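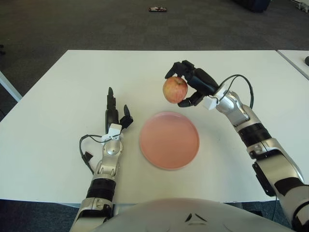
Wash it before it goes anywhere near the plate, Hilton told me, and then dry it like you mean it. I had asked for advice on serving apples and was expecting something about cheese.

Kitchen > Fruit > Serving > One Apple on a Plate
June, by Wiebke Janssen
Last updated: June, after complaints about the pears

Yes, a tutorial for putting an apple on a plate. The one on pears drew more mail than my page on wedding cakes, so I know my public.

You will need one apple, one plate and a table with nothing on it. The table is the hard part. Mine usually holds the mail, the other mail and a jar of screws that belong to a shelf I no longer own.

Choosing the plate
Go for something flat with a low raised rim. A rim stops an apple from wandering off when you set the plate down too fast. Pink is good under a red and yellow apple, and it's kinder than white if your table is already white. Avoid bowls. An apple in a bowl looks like the last one left, and people get shy about taking it.

Choosing the apple
Stand it on the counter and let go. If it leans, try the next one. I went through 4 in one bag before I found one that stood up straight, and ate the failures over the sink.

Placing it
1. Put the plate down first, where it's going to stay.
2. Hold the apple around the top and sides. Don't pick it up by the stem, which will come off in your fingers and leave you holding a very small stick.
3. Lower it until it touches, then loosen your grip slowly. Dropping it from any height gets you a bruise, and by evening the bruise will be facing your guest.
4. Take your hand straight up and away. Sideways is how apples end up under the stove. 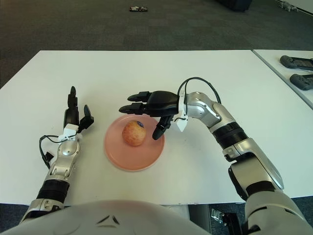

Aryee wrote in to say the sticker comes off at the store or it never comes off at all, and that a thumbnail is the wrong tool. Use a bit of cooking oil on a cloth, wait a minute, then rub.

I tried it and it works, though you then have an oily apple and are back to Hilton's washing. Do the sticker first.

As for dead center or slightly to one side, I like it a little off, so there's room for a knife.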